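What My 1,210 Points Bought Me

I have belonged to the Cerneo rewards program at my grocery store for a little over a year now, and last week I sat down to work out what it has done for me. I do this sort of thing when it rains.

The pitch at sign-up was simple enough. Scan the app, earn points, turn the points into rewards. The girl at the register said most people "make it back in no time," and I remember wondering what "it" was, considering the program was supposed to be free. What I was making back, I now think, was my email address.

So, the numbers. I had 1,210 points. The cheapest reward in the catalog was a coffee from Costa for 685, which sounded fine until I noticed the small gray line saying rewards could be claimed only at participating locations. The closest one is 56 miles from my house. I'm not driving 56 miles for a coffee, and I don't believe whoever wrote the catalog would either.

The next reward up was a discount on a "lifestyle bundle" from Truvutgate. I clicked through four screens and still couldn't tell you what's in it. There was a candle, I think.

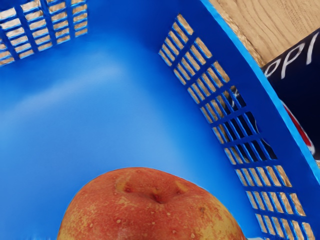
Loyalty programs like to say they reward you for shopping where you already shop. My trouble with that is the word "reward." If I was going to buy the eggs anyway, the store has no reason to pay me for it, and stores don't hand out money for no reason. Either I'm buying things I wouldn't have bought or the price of the eggs has the points baked in. I suspect both. Back in April I picked up three jars of pasta sauce to hit a bonus, and two of them are still in the pantry. Multiply that by everyone with the app and you see who comes out ahead. The whole thing works like a blue plastic basket with slots in the sides: it looks like a solid thing to put your savings in, and you can see right through it to the table.

My friend Eun-ji Han disagrees with me on this and has asked me to say so. She uses the same app and got a free rotisserie chicken out of it, plus money off her gas. Her view is that I'm grumpy and don't read the weekly offers. She's right that I don't read them. They show up at 6 in the morning with a subject line telling me I'm "so close," and I have never found out what to. She also says she enjoys it, the way some people enjoy crosswords. Fine. But a crossword doesn't keep a record of how often you buy antacids.

That part bothers me more than the coffee does. I went looking for the privacy page and found that my purchases can be shared with "partners who help us understand you better." Who are they? The page doesn't say. I wrote to support to ask and got a reply thanking me for my loyalty and giving me 3 bonus points. Three! I would love to know how they arrived at that figure.

The old card at Sillside Hardware, before they switched to an app too, was a piece of cardboard with ten squares on it. You bought ten bags of potting soil and the next bag was free. It didn't know my birthday. When I lost it, which I did about twice a year, the man behind the counter gave me a new one and stamped it a few times to be nice. I can't prove that card was a better deal. I've tried, and the soil may well have been overpriced. But I always knew what I was getting and how many bags away I was.

I haven't deleted Cerneo yet. The points expire at the end of the month, and I've got the Truvutgate page open in another tab, trying once more to find out about the candle.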